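Re: [Erkadby-office] water corner and coat stand

Someone wrote in April:
> Can we please decide where the coat stand lives? Also the spare
> water bottles keep ending up wherever people drop them, and I
> nearly went over one with my arms full.

Guilty on the bottles, sorry! I carried them up and just put them down by the dispenser. I'd love a low rack for them – Gravia does one that holds 4, and I think it would fit between the water and the desk.

As for the coat stand, I like it out in the room near the black chair. You can get at all the hooks, and my long coat doesn't end up squashed against a wall. If most of you want it by the door I'll move it, I'm easy (it weighs nothing). Whoever owns the gray cloth on it, please take it home or tell me it's a duster.

The room as it is now, water dispenser included:
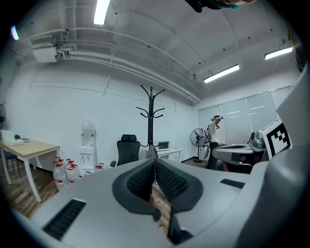
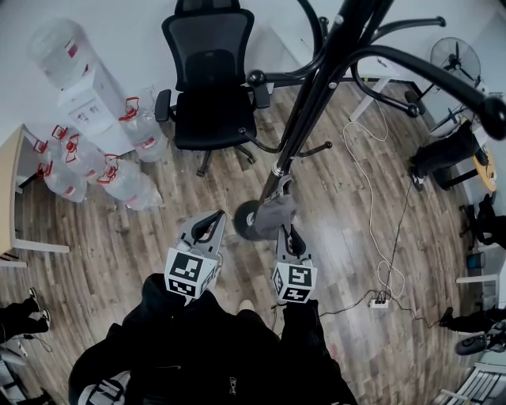
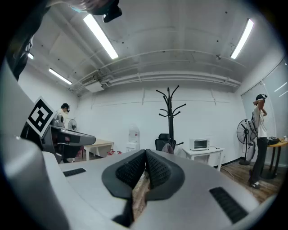
What I'd buy

One bottle rack, 2 packs of stick-on felt pads and maybe a mat. Shout by 11 tomorrow if you object.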